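Home | Notebook | Parts | Bench calendar | Log in
Search entries Go

Bench notebook – June 2022

Budget request for the button-sorting bench

Okay, I have put this off long enough. Hashini Paul wants a shopping list for the bench before she closes the equipment budget, and I keep scribbling prices on sticky notes that end up stuck to my sleeve. So I'm putting it all in here where the rest of you can argue with it.

The starting point is what we're running now: two arms, two-finger grippers on both, the brown mat, the blue tray and a handful of push-button switches. The task is moving switches in and out of the tray, with the bell off to one side. I love this setup, I really do! It's simple, it fits on one table, and I can reset it with one hand while holding a coffee in the other (don't tell Hashini). Most of what I'm asking for is small stuff that would let us keep doing the same thing for longer stretches.

The switches come in green, red and yellow, and the fingers come down pretty close to the lip of the tray when the right arm goes in, so tray height matters more than I thought when I priced replacements.
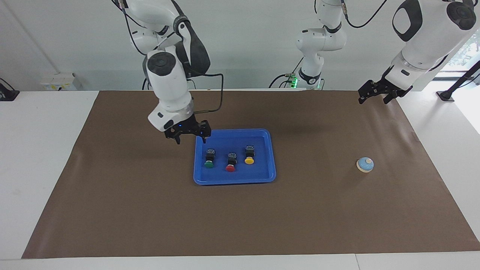
What I want to buy

Fingertips first. I'd like 4 spare sets, enough for both arms with a full change in the drawer. Produsier will machine them to our drawing, and Orgate sells a padded version off the shelf that I'm curious about. The Orgate ones are cheaper per set but the mounting holes don't match, so we'd be paying for an adapter plate too, and then the whole finger gets longer and I have to redo the approach heights. I'm leaning Produsier. Happy to be talked out of it.

Cables next. There's a loop of black cable standing out from the wrist and I would love to have it held in closer to the arm. Seneviratne has a clip kit, and I put two kits on the list. I also want a spare wrist cable for each side, which is boring and not cheap, and I'm asking anyway – the lead time they quoted me runs into September.

More switches. Same kind, more of them, in whatever colors the supplier has. I'd like a few with different caps, too. The red one has a mushroom cap and the green one is flat, and those are two pretty different things to grab if you come at them from the cap end. If we're going to say we can handle panel buttons in general, we should own more than what's in the parts box right now.

Trays. Two more in the same blue, same size. I know gray is cheaper. I have all my color thresholds set for blue and I'm not doing that again before summer is over!

With just the red and the green one in there, the tray has loads of spare floor, so I don't see any point in pricing a bigger size.

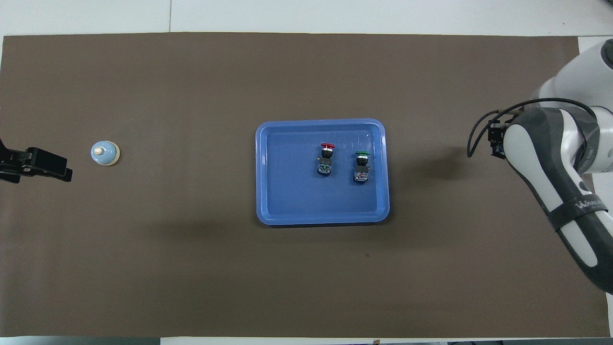
Money

Hashini gave me a ceiling of 3000 for the bench. The fingertips, clips, switches and trays come to 2000 with shipping, going by the quotes in my folder. The wrist cables eat most of the rest. That leaves no room for the Amesico light panel, so I've moved it to the wish list (sorry, I know two of you wanted it). The window gives us decent light for now, and I'd sooner have cables.

Still to do: get the Produsier quote reissued with the right drawing number, ask Seneviratne if the clips come in the smaller diameter, measure the inside floor of the tray properly instead of going off the catalog. Hashini, if you read this before I find you, the folder is on the shelf over the printer and the totals page is the yellow one.

This site uses cookies to keep you logged in. Accept | Settings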